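Does Toast Really Land Butter Side Down?

Grown-ups love to say that dropped toast always lands on the buttery side. They say it like it's a law. But "always" is a big word, and you should get suspicious when somebody uses it. Did they count? Probably not. They remember the time they had to scrub jelly off the rug, and they forget the times the toast landed fine.

That kind of forgetting has a name. It's called selective memory, and everybody's brain does it. So before we believe the toast story, we need some proof.

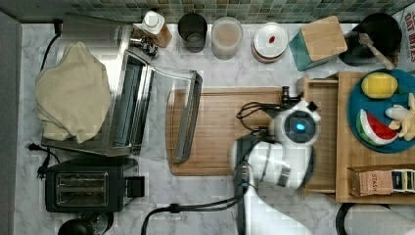
One idea people repeat is that butter makes one side heavier, so it gets pulled down. Sounds smart, right? Think about it a little longer. A slice of bread weighs a lot more than a thin smear of butter, and the butter soaks in and spreads out. It doesn't do much to change how the slice falls.

A better idea is about spinning. When toast slides off a counter, one edge goes over first and the slice starts to tip. It keeps turning on the way down. From a normal counter it often has time for only half a turn or so before it hits the floor. Since it started butter side up, half a turn puts the butter on the bottom. The butter isn't doing it. The height is.

Is that the whole answer? I wouldn't bet my lunch on it. A hard shove makes toast fly off with less spin. A small, thick slice doesn't turn the same way as a big, thin one.

What about the numbers people quote?

The Warkunen School science club says it dropped 300 slices and wrote down every landing. Good for them. Still, I'd want to know how they dropped them. If you toss toast in the air like a coin, you're testing something else. A web page called Takach Kitchen Facts brags about 1,498 drops and never says how high the counter was. A big number with no details shouldn't impress you much.

Try it yourself

1. Ask a grown-up for some stale bread. Mark an X on one side with a food pen. No butter needed, and your floor will thank you.

2. Put a slice near the edge of the counter, X side up, and push it slowly until it tips over.

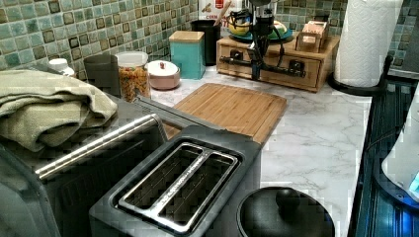
3. Write down which side landed up. Do this 15 times, even if you get bored after four.

4. Now do it again from a low stool. Did the answer change?

If your results don't match mine, don't just cross them out. Check how you pushed, then run it again.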